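Cenau cell, sim notebook. Monday, insertion task fault

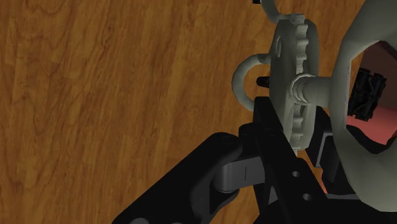 Wrist view in sim, gear assembly at the gripper, wood table texture on.

Picked this up again after the overnight batch on the Nedstead machine came back with the stop flag set. Batch was 1004 episodes. 18 ended in a force limit trip on the wrist, all in the same phase, after the grasp and before the lift. Rest of the batch ran to the end of the script. I have not checked how many of those are good placements.

Symptom: fingers close, contact is reported, then wrist force climbs for a few steps and goes straight through the limit. No lift command has been sent at that point. Gripper width reads steady while it happens, so the fingers are not slipping off. Something else is pushing.

First guess was the controller gains, since we changed those in April. Put the old gains back, reran the 18 seeds. All 18 tripped again, a few steps later than before. So gains change the timing and that is all. New gains restored.

Second guess was the collision mesh on the gear part. Turned on the collision overlay and there it is. The visual mesh has proper teeth on the rim and a threaded shaft going into the big gray shell. The collision mesh for the disc is a convex hull, so the gaps between the teeth are filled in and the hook loop on the flat side is swallowed into one solid lump. When the central plate comes up under the lower teeth it looks fine in the render, but the hull is already touching. The solver tries to push the two apart, the shell is on the other side, and the force has nowhere to go.

Only happens when the disc is turned so the loop side comes down toward the plate. That fits with it being a small share of the seeds.

Tried:
- shrink contact margin on the gear part. Trips drop to 4. Not a fix, and the part starts to sink into the table on release.
- convex decomposition of the disc, 24 pieces, loop and shaft split off as their own bodies. Zero trips on the 18 seeds. Step time goes up, noticeable but we can live with it.
- decomposition plus original margin. Same result. Keeping this one.

Did not touch the shell. Its opening is also closed over in the collision mesh, so anything that has to reach inside will hit the same problem. Needs doing before the Nyarko task set, where the connector goes in.

Safety side: the force limit did its job in sim, but the limit in the sim config is not the one on the real arm at Kemordale. The real one is set higher. Do not run the policy trained on this batch on hardware until the two match. I have put a hold note on the checkpoint folder. Please leave it there.

Open:
- rerun full batch with the new mesh, same seeds
- throw out the old batch or relabel it, undecided
- add overlay check to the import script so a single hull on a toothed part gets flagged
- ask Kemordale for their current limit values in writing

Rerun started 16:40.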